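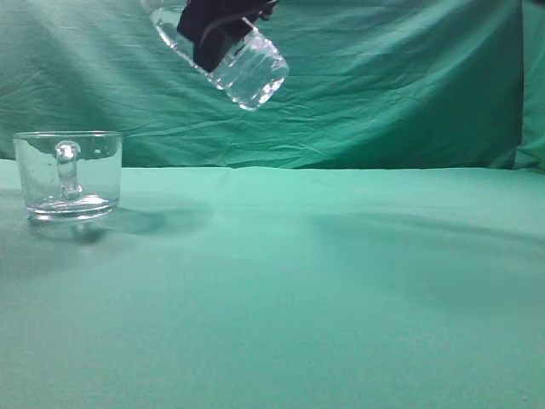
## 3 Beschaffung und Budgetplanung

Der Abschnitt richtet sich an Stellen, die eine Greifzelle der Reihe Virner für Gießaufgaben beschaffen. Stand: Mittwoch, 21. Oktober 2026.

1. Aufgabe schriftlich festlegen: Gefäßarten, Füllmengen, Zyklen je Schicht. Die Standardauslegung umfasst 200 Zyklen.
2. Stellfläche und Stromanschluss am Standort prüfen. Für die Zelle ist eine Tischhöhe von 106 cm vorgesehen.
3. Angebot bei der Vertriebsstelle Lostport einholen. Angebote sind 28 Tage gültig.
4. Verbrauchsmaterial gesondert ansetzen. Für Gefäße, Tücher und Ersatzfinger sind im ersten Jahr 2000 Euro einzuplanen.

**Hinweis:** Wartungsverträge schließt ausschließlich Ruotsalainen ab. Sie beginnen jeweils im Januar und sind im Kaufpreis nicht enthalten.

### 3.1 Prüfgefäße

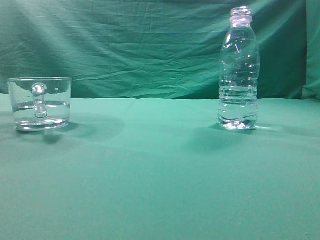 Prüfgefäße sind vor der Abnahme in ausreichender Stückzahl zu beschaffen und im Budget als eigene Position zu führen. Zulässig sind handelsübliche Ausführungen, etwa ein Henkelbecher aus klarem Glas und eine durchsichtige Kunststoffflasche ohne Etikett und Verschluss. Der Füllstand muss von außen ablesbar sein.

**Vorsicht:** Flüssigkeiten dürfen nicht in den Schaltschrank gelangen. Die Auffangwanne Zustska ist mitzubestellen, sofern der Schrank unter dem Tisch steht.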